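Jomum Grasp Planner
Motion and grasp planning software for two-finger grippers
Todorova Automation > Software > Planning

Overview

Jomum is a grasp planner for arms fitted with a parallel or linkage-type two-finger gripper. It takes depth and colour data from a wrist-mounted camera, proposes grasps, checks each one against the arm's joint limits and the surrounding geometry, and passes a trajectory to your controller. It runs on a standard Linux workstation beside the cell, and no cloud connection is needed.

The current release adds a model for thin and flexible items: cords, cables, straps and light tubing. Earlier versions treated a cord as part of the rigid object it was attached to, which led to grasps that closed on a loop instead of the body. The new model labels cord and body separately and lets you set which one the fingers should favour.

Simulation

Every licence includes the Clulano simulator. Grasp settings can be tuned there and exported to the real cell in the same file format. The wrist view is rendered with shadows, as they are a common source of false edges in colour segmentation. 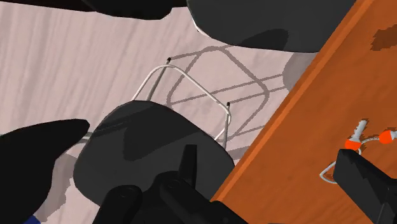
Wrist view in simulation: open gripper over a tabletop with a small corded item, chairs alongside.

Furniture, fixtures and floor can be loaded as collision geometry or left as visual background. Scenes are stored as plain text and can be kept under version control.

Specifications

Grasp candidates per cycle: up to 3000
Planning rate: 7 cycles per second
Camera input: colour and depth, wrist or fixed mount
Maximum finger opening: 120 mm
Controller link: Ethernet, 100 Mbit/s or faster
Interfaces: Python, C++
Colour-only mode: supported, with reduced candidate ranking

What's included

Planner licence for one cell
Clulano simulator, two seats
Hand-eye calibration tool
Log viewer with step-by-step replay
Twelve months of updates

Known limits

Transparent and mirrored surfaces give poor depth data and may return no candidates. Cords that lie under another object are labelled only where they are visible. Suction and multi-finger grippers are not supported.

Upgrading

Grasp files from the previous release open without changes. Calibration files must be converted with the supplied tool before first use. Keep a copy of the originals, as the conversion is one way.

Ordering and support

Sales enquiries: Tamsin Lyons, Pladalham office
Technical support: Amos Halvorsen
A trial licence is available on request and covers the planner and one simulator seat.

Page updated 23 June 2020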